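An afternoon with the grippers at Plorkement

I had been promised a robot. What the May visit to Plorkement offered was a kitchen-sized table, a shelf full of children's books and a pair of hand-held grippers that a person moves about by arm. The robot proper gets the recordings later. I was given a biscuit and told to mind the cables.

Khôi Vũ looks after the grippers, and his subject is wear. Each one has two fingers on black linkage arms, and the arms turn on pivots. When those work loose, the fingers no longer meet squarely and the cloth slides out at one side. He checks them before every session by closing the gripper on a strip of paper and tugging. If the paper comes out crooked, so does the rest of the morning.

The blue pads get the most attention. They pick up fluff, and lavender knitwear of the fuzzier sort might have been bred for the purpose. He wipes them with a damp cloth every 4 folds, writes it in a notebook, and throws away the cloth, which by then looks like a small mammal.
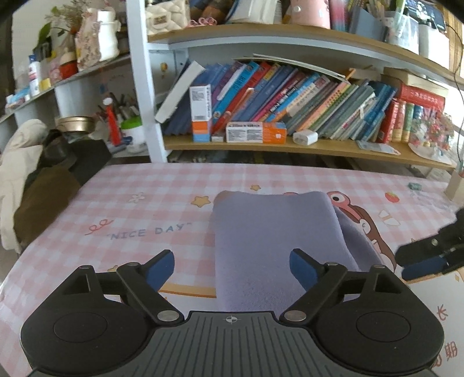

Lionel Arnaud thought the wiping was overdone. Change the pads when they go shiny, he said, and leave them alone in between, as water gets behind the edges and lifts them. Khôi said he had heard this before. I gathered he had heard it that morning.

The notebook stood at 3,279 folds, a figure given to me with some tenderness. Against it were 2 broken linkages, both from being dropped, and a long run of entries reading "pads" with a tick. A visitor hoping for drama should try the tea room.

Setting up takes longer than I would have believed. The grippers are opened fully and closed 5 times to see that both sides travel evenly. Then comes the cross mark on the body, which must be clean enough to find, and which everybody's thumb goes to by instinct. The garments are dropped on the cloth any old how. I volunteered for this job and was told my heap was too tidy.

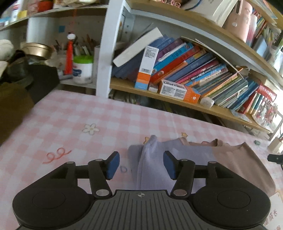
Could you not just buy better pads, somebody asked from the back, instead of nursing these? Khôi has tried. A set from Vultex gripped beautifully and would not let go of wool. A harder set from Adgate let go of everything. The present ones are a compromise, glued on with a paste whose tin had lost its label, and he would like more of it if anyone knows what it is.

I was allowed a turn. Picking up a jumper by its edge with two blue fingers is like eating soup with a clothes peg, and I managed half a fold before the sleeve went its own way. My attempt was kept, I'm told, under a heading I didn't ask to see.
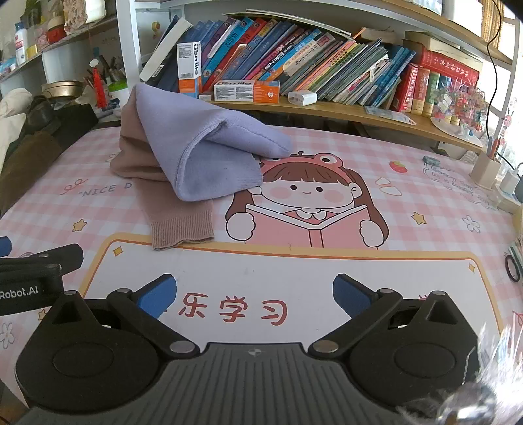 Fingers open beside the lavender and brown knits, Plorkement

Visits are on request, mornings preferred. Ask for the Mbeki entrance, as the front bell doesn't ring.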